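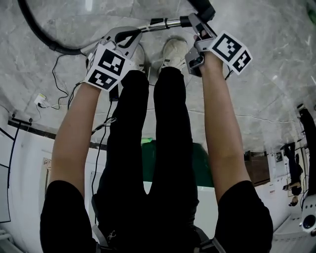

Two hand-held grippers, one length of tube and a hose. Hoovering, the slow way.

39 shares | 4 comments

Pay the people who do the showing. That's my whole argument, you can stop there if your tea's going cold.

Still here, fine. I did nine shifts of this in May, at a place in Levusdale. You hold a gripper in each fist and do housework with them. Hose onto tube, tube off hose. Each gripper wears a cube with black and white squares all over it so the computer knows where your hands have got to. The robot learns from that, later, somewhere else. Shoes on, black T-shirt, off you go.

And it's hard. Not mine-shaft hard. But try lining up a shiny metal tube when your fingers have been swapped for plastic jaws. No feel at all. You squeeze, you guess, you learn to listen for the click. By the end of my first morning my forearms were like rope.

What gets me is how the work is talked about. The firm's own leaflet called us "input". Input! The pay matched. Flat rate per accepted go, nothing for the ones thrown out, and you never got told why one was thrown out. I'd do one I was proud of, gone. I'd do a clumsy one with a fumble half way, accepted. Maybe the fumble was the useful bit. Would of been nice to know.

Because a fumble is useful, surely. Anyone who has taught a child to tie a lace knows it. Show them only the perfect bow and they've no idea what to do when a loop slips. So the person who drops the hose, swears quietly and gets it back has taught the machine something, and she should get her money for it.

The other way of doing it is remote. Sit in a chair, work the arms from a distance with a pair of handles. I had one afternoon on that at Gunby. Easier on the wrists, much worse on the head. There's a lag, a small one, and you start moving like someone wading. The robot then learns to wade too. If it were up to me I'd pick hands in the room every time, sore arms and all, since what gets copied is at least how a person moves.

People say it's a stopgap, the machines will soon pick it up by themselves. Perhaps. I heard that on my first shift and the target on the wall was 2000 goes, all of them done by somebody's arms.

Then the big objection, that we're training our own replacements. My aunt cleaned offices for most of her life and would of handed over the hoover gladly. What she'd have wanted is a cut. Me too. A small sum each time a skill gets sold on, names kept on a list, a proper break every hour. Musicians manage something like it, badly, but they manage.

Lacson pays by the hour now, I'm told, rejects included. Good. Maltia doesn't. If you're thinking of signing up with either, ask about rejects before you ask about anything else, and take a wrist support, they wont give you one.

4 comments | 39 shares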